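Print this section | E-mail this section

4.2 Do counts at leks tell us what we think they do?

The Gillville survey reports 2,136 males across 60 display grounds, and the figure has been repeated in three management plans without much comment. We are less sure of it than those plans are. A male on a lek at dawn is easy to see. A male that skips a morning is missed, and the survey assumes that very few do. The evidence for that assumption is one season of radio-tagged birds on a single ground near Segers, and the birds were all adults.

Yearling males behave differently. They turn up late, leave early and sometimes move between grounds in the same week — a habit that would let one bird be counted twice and its neighbor not at all. The survey visited each ground 4 times and kept the highest count. Taking the highest count is common practice, but it rewards the grounds where birds move around most. It also makes a bad year look better than it was.
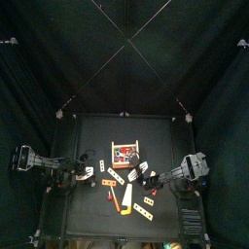

Figure 3.

Mireille Brunet objected, on reading a draft of this section, that the errors should cancel out over enough grounds, and that a steady bias does no harm if all one wants is the trend. We accept the second point only if the bias is in fact steady. The share of yearlings rises after a good nesting year and drops after a poor one, so the error probably moves with the very thing the counts are meant to track.

The Jiveso counts have a further problem. More than 70 percent of the grounds there lie within sight of a road, and the quiet ones in the Noltetti hills were added later, when access was agreed with the landowners. The jump in birds that September's report calls a recovery falls in the same year as those additions. We could not separate the two from the published tables, and our request for the counts by ground had not been answered at the time of writing.

Print this section | E-mail this section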